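Skip to content
Search tips, e.g. "grass stains" Go

Laundry Tips for People Whose Robot Does the Laundry

November 12, 2025, by Delia Vasiliu

We use cookies to remember your preferences. Accept all / Manage

I spent 23 days comparing two grippers on one dull job: getting T-shirts out of a dryer and dealing with them afterward. Gripper one was the Troltside, two flat fingers with rubber pads. Gripper two was the Manole, three soft fingers that look as if they'd apologize before touching you. Both ran on the same arm and the same Clakgate controller, so any sulking was the gripper's own.

1. Open the dryer door all the way

A half-open door is a shield, and the arm will find it. Ours swings to the right, and once I pushed it all the way back the Troltside stopped rapping on the glass. Set the basket on the floor right in front of the drum, low enough that the wrist clears the handles on its way in.

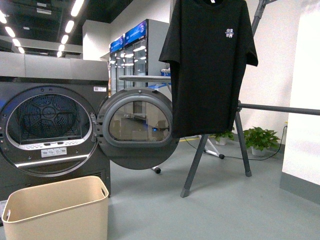
Dryer open, basket in place, black tee up.

2. Start with a dark shirt

Everybody tests with a white towel, then wonders why the camera loses a black tee inside a dark drum. Begin with the hard one. The Manole got hold of it more often, though it liked to bring a sock along for company. The Troltside took a cleaner pinch and missed more. If you're buying for one kind of laundry, sort your laundry before you shop.

3. Slow the close

Out of the box the Clakgate shuts a gripper like a car door. I set the close time to 300 milliseconds for shirts and left it there. Ngân Châu, who does this with hotel sheets, goes slower still and has the patience for it.

4. Turn the force down, then down again

I settled on 55 percent for the flat fingers. Any higher and they left two neat dents in a collar, which I then had to iron. The soft fingers don't dent anything. They also don't let go of fleece without a little shake, so add one to the routine.

5. Give the bar some room

Hanging is where the arm needs space, and it needs it at both ends of the bar. Move the plants back to the wall. Run the cable where the elbow won't drag it, and check the clamp before every session. Mine crept down over a week, and I blamed the camera for most of it.

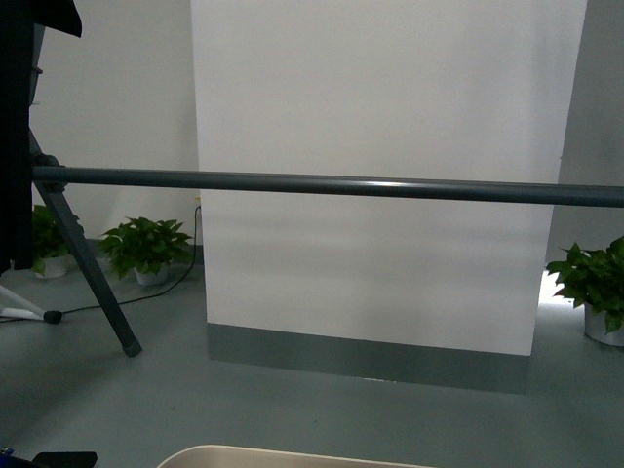 6. Which one I kept

The Manole, for the dryer. The Troltside is better at hems and collars and goes back on when there's folding to do. Swapping them takes 2 screws and a certain amount of muttering. I'll try both on fitted sheets in December, if I'm still speaking to either of them.

Related tips
Getting lint out of rubber finger pads
Femstead wrist camera: worth the cable?
Lenuța Mocanu's sock-pairing routine
How to fold a T-shirt by hand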